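Civcombe open day, October - walk-round safety checklist with comments
Filled in by Shazia Dhanial, doors open at 10. Second checker: Marichka Nechyporuk

1. Entrance and signing in
Route clear, ramp down, fire exit signs lit. OK.
Comment: Lovely big turnout expected after last year, so please keep the sign-in table well back from the doors.

2. Barriers round the Tikkanen arm
Fixed and at the right distance. OK.
Comment: Tape on the floor has been redone in yellow and it looks great. Groups of 8 at a time, no more, and children in front so they can see!

3. Emergency stops
All pressed and reset by both checkers. OK.
Comment: Sadia Malik will let one visitor from each group press the big red button. I tried it myself and grinned like a ten-year-old. Reset takes 18 seconds, so leave a pause in the talk.

4. Speed limit
Arm set to 300 mm per second for the demo. OK.
Comment: Still quick enough to be exciting. Please don't turn it up if someone asks nicely.

5. Hand-held grippers, cloth-folding demo
Finger pads firmly seated, screws tight, no pinch points at the pivot. OK with comment.
Comment: My favourite part of the day. Chrysanthi Karamanlidis has a knack for showing people how gently the jaws can pick up a bit of fabric - do stay for it.

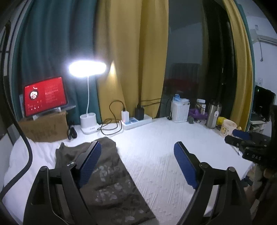

Long hair tied back, lanyards off, and one person per gripper. Visitors squeeze slowly the first time. Spare pads are in the Galtargate box under the desk.

6. Leads and plugs
Action needed.
Comment: Leads to be tidied and kept clear of hands before the first group. Sadia Bugti to do this and initial here: S.B.

7. Lifting and stacking
Dasard crates no more than two high. OK.

8. First aid
Kit full, eyewash in date. OK.
Comment: Plasters moved to the top tray.

Recheck items 3 and 6 after lunch.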